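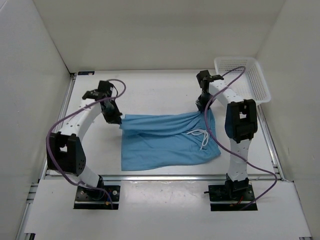

Hirngate opens its folding bench to smaller shops

Laundries and clothing resale shops that have been curious about robot folding, but not curious enough to buy anything, will be able to rent a complete setup by the month starting in October. Hirngate, which has spent the past few years selling two-armed benches to college labs, says the new plan grew out of phone calls from people who run very ordinary businesses and wanted to know if the thing could handle a pile of sweatpants.

The service is called Mollell, and it comes as one package: a tabletop workspace with light-colored panels on the sides and back, a pair of white and black arms mounted along the near edge, and a gripper on each arm. A basket can be stood at the far corner of the table. The arms do their folding much as a person would at the kitchen table, each one taking hold of the cloth near a corner and bringing the upper part over the lower. Anything with a drawstring gets a little extra patience, as a bow likes to wander into the fold if it is left to itself.

Edeltraud Heitmann, who looks after customers for Hirngate and has been the friendly voice on a good many of those phone calls, is quick to tell callers what they will be getting. "It is slower than you are," she said. "I say that first, before they have even asked me the price, and most of them laugh and stay on the line. They want it working away in the corner while they talk to the person at the counter, and for that it doesn't have to win any races."

Mollell rents for $234 a week, with a minimum stay of 20 weeks, and the price covers delivery, setup and a half day of training for whoever will be using it. Customers send in a sample of the clothes they handle most, and Hirngate's staff work through them on a bench of their own before the rental one ships, so that the first morning in the shop isn't spent teaching it what a pair of shorts is. Up to 200 garments can be sent for that purpose (they do come back, and folded, too). Adding a new kind of garment later on is done by the support team over the internet, and the company asks for 3 working days to do it.

There are limits, and Heitmann was good enough to go through them. The bench takes one garment at a time. Bedsheets and anything else wider than the tabletop are out, and so are heavy coats. Knits, tees, shorts and sweatpants are where it does best. Somebody still has to lay each piece on the table, more or less flat, and take the finished stack away at the end. A version that picks clothes out of a basket for itself is being worked on, though she wouldn't be drawn on when it might be ready, and I did ask twice.

The first shop to try the service was Bednárik, a family-run wash-and-fold in Stalcombe that has had a bench since the spring. The owners set it up beside the pressing table and started with towels, moved on to children's clothes, and have lately been trying it on sports uniforms for the school down the road. They found that the purple cables needed a clear space beside the arms - a hanging rail had to be shifted to make room - and that dark clothes went better once the ceiling light over the bench had been changed for a softer one. Both points have gone into the setup guide, along with a page on drawstrings that the family more or less dictated.

Repairs are included in the rental. Gripper fingertips are treated as a wearing part and a spare set comes in the box, with a small screwdriver and a card showing how to swap them. If an arm needs more attention than that, Hirngate sends a replacement and collects the old one, and the rent stops until the bench is running again.

Shops that would like to see a bench at work before signing up can book a visit to the showroom in Stalcombe, open from 10 in the morning, and are welcome to bring a bag of their own laundry. Heitmann recommends bringing the awkward pieces. Bookings for October deliveries are being taken now by phone.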